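Wrist view or room view? Student pick-up task in simulation, marks depend on it

Ourania Petridis
asked in February, edited twice

Third-year group project, four of us, one shared login. We have to train a simulated arm to pick up a bottle off a cluttered table and hold it there. We were handed a set of demonstrations and told to get on with it, which is also how I was taught to swim.

We have 1,415 demonstrations in total and have thrown out the ones where whoever was driving plainly lost interest, leaving 1,062. The training script takes a wrist view and up to two room views. My half of the group wants to train on the wrist view only. It is smaller and quicker, and the bottle fills most of it. The other half says that's like parking a car by staring at the bumper.
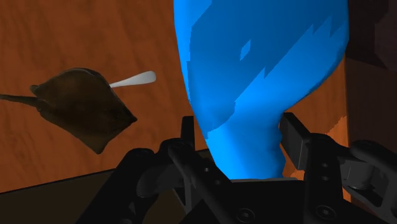 The trouble is that our results are rubbish in a way I can't explain. With the wrist view alone the grip is lovely once the arm is near the bottle, but it takes a scenic route to get there, and one run in three it sets off confidently towards nothing at all. With a room view alone it goes straight to the right spot and closes its fingers on air, a finger's width to one side.

We called the project Ovel, before you ask, because the naming meeting overran and someone had a bus. The report is due before the end of term and I'd like a paragraph in it that isn't an apology.

Things we have tried: training for longer, training for less long, turning the pictures down to half size, turning them back up, and blaming Remedios, who wasn't there.

So do I use one view or several? And does it matter that there are other things lying on the table, or will it learn to ignore them?
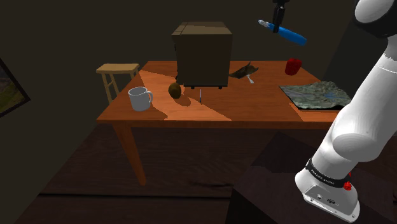
Rurberg Student Robotics Club, Simulation Group

Edit: same table and same arm in all of them, but the job changes. Some runs pick up a pen or marker instead of the bottle. I had assumed more variety was good. Kristine thinks I should have sorted them by job before doing anything else, and has thought so aloud, several times.

Trinidad Marquez
accepted by the asker

Use both. Your two failures are the answer to your own question. The wrist view can't tell the arm where to go when the bottle isn't in it yet, and the room view can't see the last little bit because the arm and its fingers get in the way. Feed both in together and let it work out which to trust when.

But listen to Kristine first. If you mix bottle runs with marker runs and never tell the thing which job it is doing, you have taught it that the right move at the start is somewhere between the two. There is your "confidently towards nothing". Either split the runs by job or give it a label at the start of each one. Ours at Estrella did precisely this and we spent a fortnight tuning everything except the labels.

Leave the clutter in. It will learn to ignore a fish or a mug if they move about from run to run. If they always sit in the same place it may start using them as landmarks, and then you shift the mug before the demo and the arm goes to pieces in front of your tutor.

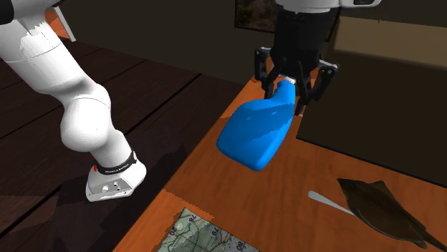

One more check, and do it before you retrain. Play back a single run with the views side by side and make sure they line up in time. We had a room view lagging three steps behind the wrist for most of a term. Everything looked fine on its own. If yours is late, the fingers will close in the wrong place every time, and no amount of training will fix it.

Sarahí Beltrán

Just get more data. We used 1,000 runs for ours and it was fine. Also try Pindix, it has a button for this.

Ourania Petridis
replying to Sarahí Beltrán

We have more than 1,000. What does the button do?

Sarahí Beltrán

Not sure, someone else pressed it.

Kristine Agbayani

I'm in Ourania's group, so this is less an answer than a matter of record. I split the runs by job last night and trained on the bottle ones with both views in. It goes to the bottle now. It still misses the grip on some of them, so I'm off to check the timing as Trinidad says. The old weights are in the folder called FINAL, the new ones are in the folder called new. Please don't tidy either of them.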